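Quick one on redirects, as I keep getting asked. Moved a page? Old address needs a 301 or the links pointing at it go to waste.

1. Export your old URLs. The Tomoana site had 154, took me 2 goes.
2. Put old and new side by side in a spreadsheet.
3. Match like with like. Dont send everything to the homepage, Google treats it as a missing page.

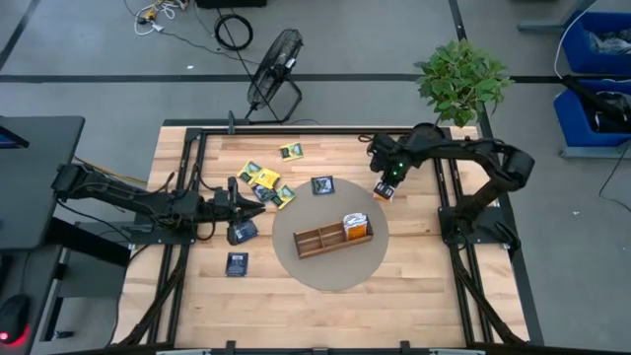
*Packets and a divided wooden tray on the tabletop.*

4. Add the rules, upload, clear your cache.
5. Click through the top 44 by hand. Boring, do it anyway.

Chains next. A to B to C is slow, so point A straight at C. Then resubmit teh sitemap and leave the old rules in place till July at least. Longer if you can.

Stuck? Ask Adesuwa Odukoya, she did the Jostov move.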